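Warum ich beim Heiler bleibe

Von Annelies Van Hecke

Wer abends in Pomuditz auf eine Gruppe wartet, kennt das ja: Tanks werden umworben, Schadensklassen gibt es wie Sand am Meer, und wir Heiler bekommen erst Post, wenn jemand am Boden liegt.
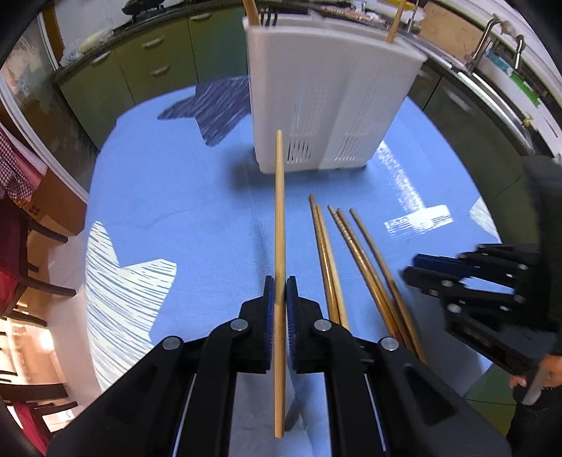 Lesezeit: 2 Minuten

Ich spiele meine Priesterin seit April, und ich habe sie, das gebe ich gern zu, von Herzen lieb gewonnen. Seit dem letzten Patch kostet der große Gruppensegen aber 1361 Mana, und das bei einem Vorrat von 2685 - zweimal gewirkt, und ich stehe da wie bestellt und nicht abgeholt!

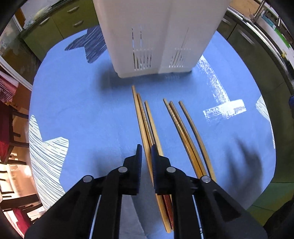 Essstäbchen und weißer Behälter auf hellblauer Tischdecke

Mein Gildenfreund Hendrik meint, man müsse eben sparsamer heilen. Mag sein, lieber Hendrik, aber du stehst hinten mit deinem Bogen und siehst die Lebensbalken nicht fallen. Ich wünsche mir von den Entwicklern einen günstigeren kleinen Segen, gern mit längerer Abklingzeit, damit auch Neulinge auf Stufe 100 wieder Lust auf die Rolle bekommen.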